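Hand-Held Gripper Care: Frequently Asked Questions

Applies to the Orklow two-finger hand-held gripper, used singly or in left/right pairs. Last revised Sep 19, 2025. Maintained by Prakash Chacko, Britora field support.

How often do the finger pads need cleaning?

After every session, and at any point where the pads feel slick. Wipe each pad with a lint-free cloth dampened with water and a drop of dish soap, then with a second cloth dampened with plain water. Let the pads air dry. Do not use acetone or citrus cleaners. Both soften the rubber and lift the texture at the edges.

When should the pads be replaced?

Replace them when the texture has worn flat anywhere in the contact area, when a corner has lifted, or after 9 weeks of daily use. Always change both pads on a gripper together. A new pad facing a worn one pulls light objects to one side as the fingers close.

How do I fit new pads?

1. Open the fingers fully and lock the trigger.
2. Peel the old pad from the base toward the tip.
3. Remove adhesive residue with isopropyl alcohol and wait for the surface to dry.
4. Seat the new pad from the tip down and press for 2 minutes.
5. Leave the gripper unused for 6 hours.

The fingers do not close evenly. What is wrong?

Usually a pivot joint. Release the trigger and move each finger by hand through its full travel. If one drags, back off the screw at its outer pivot by a quarter turn and try again. If it still drags, remove the screw, clean the joint with a dry swab and refit. Hair and thread wound around the pivot are the most common findings on units used in bedrooms and laundry areas.

Can I oil the pivots?

No. The bushings run dry. Oil migrates along the finger to the pad, and the pad then has to be scrapped. A unit that has been oiled by mistake should be returned to the Varghese service desk.

How tight should the pivot screws be?

Snug, with no side play at the fingertip. Overtightening shows up as a slow return when the trigger is released.

How do I check the opening after a pad change?

Close the fingers until the pads touch, zero the reading, then open fully. Do this 3 times. The full-open reading should repeat to within a millimeter. If it drifts, the encoder coupling is loose; see the Parham calibration sheet for the tightening order.

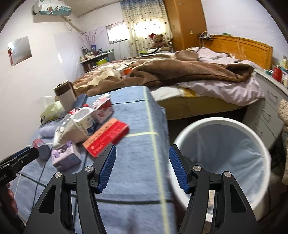 Do I need to repeat the check for the second gripper in a pair?

Yes. Each unit stores its own zero. Label the handles before you start, as swapped units will record the wrong opening for each hand and the error is hard to find later.

Can the check be done on site?

Yes, provided the fingers can open fully without touching anything. Hold the unit by the handle and keep the arms free of cloth and cables.

How should the gripper be stored?

Fingers slightly open, pads not touching. Pads stored under pressure take a set in around a month. Keep the unit out of direct sun and away from heaters.

Which parts can I order myself?

Pads, pivot screws and trigger springs. Fingers and encoders are fitted at the service desk only, and the unit is recalibrated before it is sent back.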